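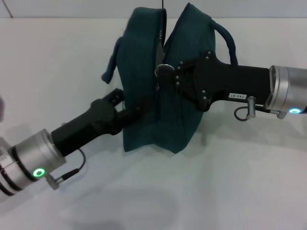

Robot cell operators, soft goods line - Sisau building

Hedeck is hiring. 3 openings, all same job, all same building. Start as soon as we can get you in.

Short version: we handle bags and other sewn stuff for online sellers. Returns mostly. Open it, look it over, fold it or stuff it, tag it, back out. Used to be all hand work at long tables. Since April part of it is done by two-arm robot cells and we need people who can run them, fix the small stuff and teach them new items. You do not need to have touched a robot before. Most of the crew hadn't.

What changed on the floor

Fair question and everybody asks it in the interview so here it is up front. Opening and shaping the plain bags went to the cells. Inspection didn't, a person still decides if a seam is good or a stain is a stain. Nobody on the table crew was let go, 22 people then and 22 now, but the jobs are different. Less reaching and pinching all shift. More watching, more walking, more screen. Some people love it, a couple asked to go back to hand inspection and they did. Pace is set by the cell on some stations and that takes getting used to. We'd rather you hear it now.

What you'd be doing

Loading items on the table the way the cell wants them
Starting and stopping runs, clearing it when fabric gets bunched up or a strap catches
Driving the arms by hand controls to show them a new item. This is the big one. Straps, flaps, anything that flops
Checking the wrist camera view before each run, clean table, item where it should be
Writing down what went wrong in plain words so the next shift can read it
Regular hand inspection when a cell is down. It will be down sometimes

Soft goods are hard for these things. A box is a box, a bag is never the same shape twice. If you've sewn, done laundry, upholstery, packed a store room, you already know more about fabric than our engineers and we mean that. Please put it on you application even if it seems unrelated.
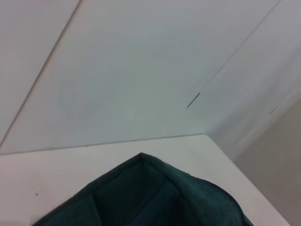 What we need from you

Able to be on your feet most of a shift, lift a full tote with help
OK with repeating a thing 700 times and still noticing when number 701 looks off
Basic reading and writing in English, we can do training in Thai also
Steady hands. Gamers welcome, no joke
No degree. No certificates

Pay and hours

Same pay grade as senior inspector, one step over general floor. 2000 dollar bonus after you finish training and stay on six months. Day and evening shifts, tell us which. Evening has more openings. Health plan from first month. Training is paid, on the clock, on our floor. No shift without a second trained person in the room.

Can they time me?

The cells log their own runs. Those logs are used for the cells, not for your review. It's in the written agreement the table crew signed off on, ask for a copy at the interview.

How to apply

Send a resume or just a paragraph about your work to Yaowalak Thaweesak, floor lead, or drop it at the Sisau front desk. Put CELL OPERATOR and your shift on top. People already at our Inau or Chaimongkol sites can transfer, tell your lead first please, then Yaowalak.

Interview is short, then an hour on the floor. You'll get to try the hand controls on a real item. Wear closed shoes, tie hair back, no lanyards or loose sleeves.

Applications in by 7/13/21. We read them as they come so earlier is beter.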